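Notes for the Bernel evening talk, second draft. Slot is 40 minutes with questions. Slides are numbered in the margin of the printed copy, not here.

## Opening

Thank Valquíria Brandão for the invitation. Say that I worked on the range notice side, never on the launch side, so I can't answer questions about the missile itself.

The talk covers one thing: how people on the ground and at sea find out that a test is going to happen, and what goes wrong with that process. Most people in the room will have seen a light in the sky at some point and wondered. Ask for hands. Don't let this run past a minute.

## Closing the water

Before a test, the range has to clear a stretch of sea and the air above it. Two kinds of notice go out, one for pilots and one for mariners. Both give a box of coordinates and a window of hours. Neither says what is being tested. A notice for gunnery practice and a notice for a long-range shot can look almost the same apart from the size of the box.

Show the Dalisay chart. The hatched box is up to 300 nautical miles long. Point out the small box close to shore and the long one further out. The gap between them is open water and boats are free to use it.

Read notice 1251 out loud, slowly. It takes less time than people expect. Then ask what they learned from it. Usually someone says "stay away," and that is the right answer.

## Who reads the notices

Commercial ships get them through the bridge equipment. Airline crews get them in the briefing pack. Small boats are the weak point. Many skippers check the weather and nothing else.

Jeferson Siqueira ran the harbor desk at Wotside for two seasons. He kept a log of every call he got after a closure had already started. Most callers were already inside the box. He printed the day's closures in large type and taped them to the fuel dock, next to the price board. Calls dropped. He never got credit for this, so mention him by name.
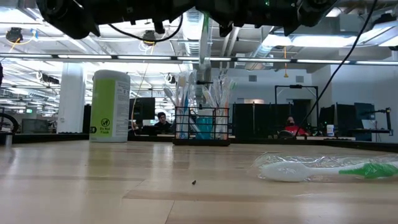 *Do Not Flush: the label on the wipes canister, in plain black text.*

Next slide is the wording comparison. Left column is the standard notice. Right column is the version we tried at Noltum, with the place name first, the hours in local time second and the coordinates last. Give people time to read both. Don't read them aloud, 1251 was enough.

Two objections came up when we tried it. The first was that local time causes mistakes near a time zone line. Fair point, so we printed both times. The second was that place names are vague - "off the point" can mean a lot of water. We kept the coordinates in full for that reason.

## When it is seen from shore

A launch near sunset or before dawn is the hard case. The ground is dark, but the exhaust plume is high enough to catch the sun. It spreads out and can look much closer than it is. People two states away may think it is over the next town.

The Noltum desk had 3000 calls and messages after the March shot. The desk had two people on it. The prepared statement was one line long and did not go out until the next morning. By then the local stations had run with a comet, a crash and a drill.

If asked why the range doesn't announce tests ahead of time: the closure notices are public, the purpose is not. I can't go further than that. Move on.

## What I would change

Have the after-the-fact statement signed off before the window opens. It can sit in a drawer. If the test slips, the statement keeps.

Give the harbor desks the same phone number the airports have. At Wotside, Jeferson had to go through a switchboard that closed at 5 p.m.

Put someone on the phones until an hour after the window closes, even if nothing is fired. A canceled test brings calls too, mostly from fishing crews who want to know if they can go back in.

## Questions

Likely ones:

- Debris. Say what the box is for and that its edges already include a margin.
- Fines for boats that enter. It depends on the type of closure. Refer them to the handout, page 2.
- Whether other countries are told. Some tests are notified in advance under agreements between governments. I was not part of that work.

Valquíria has the handouts and will put them by the door. Leave the Dalisay chart up during questions. Collect the laser pointer before leaving.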